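Search tickets
Sign in | Watch (2)

Filed under: Data collection > Simulation > Grasping

Mug demos rejected at the export step, "object not settled"

Status: Resolved
Opened by: Orhun Güneş
Project: Rilora, mug set

Opening this one because I think it's a fun bug and I'd like company on it. Last night's Zastumis batch gave us 1,479 demos of the arm picking up the teal mug and placing it, and the exporter threw out almost every one that starts from a tipped mug. Upright starts pass fine. The reason in the log is always the same, "object not settled at t0", and I don't believe it. When I replay those episodes the mug lies perfectly still before the arm moves.

What I've tried so far:

Replayed with the viewer at quarter speed. No visible wobble at the start.

Raised the settle wait before recording. No change in the reject list, same episode numbers, which was my first hint that the physics might be innocent.

Swapped the mug for the plain block. Everything passes, tipped or not. So it has to do with the mug or how we describe it to the checker!

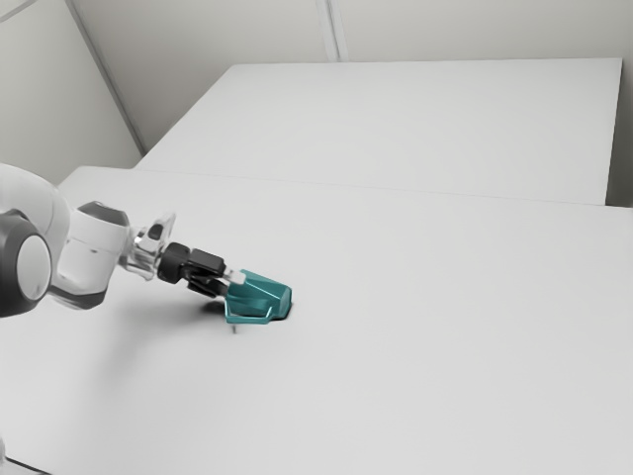 Comment, Saturday 9:40 am

I went through the contact dumps over coffee and there's something odd in them. The checker reads the pose of the mug at the first step and compares it with the pose 30 steps later, and it wants the tilt to stay inside a 2 degree band. Sensible. But the tilt it reports for a tipped mug jumps between two values that are nowhere near each other, while the raw quaternion barely changes in the fourth decimal. That smells like an angle wrap to me. An upright mug never gets near the wrap point, and the block apparently got its own code path way back (thank you, past us, for the comment that only says "block ok").

Please don't delete the rejected episodes yet. If I'm right they're good data, and tipped starts are what the policy is short on. It does nicely with the mug standing up and then goes all timid when the mug is on its side, so every one of these we can rescue helps.

Comment, 11:15 am

Found it. The Clunusness checker converts to Euler angles before it compares, and a mug lying over sits right by the flip. I changed it to take the angle between the two quaternions directly. Four lines, and two of those are the import and a blank one.

Reran the export on 20 of the rejected episodes, picked by hand so I could watch them all the way through. Nineteen pass now. The last one still fails, and it should: the mug really does roll during the settle time, you can see it go. I'm delighted with that one, it means the check still bites.

To reproduce on your machine:

1. Pull the zacharias branch.
2. Clear the export cache, or you'll get the old verdicts back and spend an hour being confused like I did.
3. Run the exporter on the mug set with the reject log turned on.
4. Compare against the list attached to this ticket.

Comment, 2:05 pm

Full rerun finished. Tipped starts are back in the training set and the episodes still in the reject log all show real motion in the raw poses. I spot-checked grasps near the rim and low on the body, since those were the thinnest groups in the February set, and both have proper coverage now. Lovely variety in the approach angles too.

One leftover for a separate ticket: the checker should print the raw pose next to the reason. Had it done that, I'd have caught this before breakfast. I'll write it up on the Zastumis board and link it.

Closing. Retraining starts tonight and I can't wait to see what it does with a mug on its side.

Comments (3) | Shares (0)
Tags: exporter, mug, angle wrap, settle check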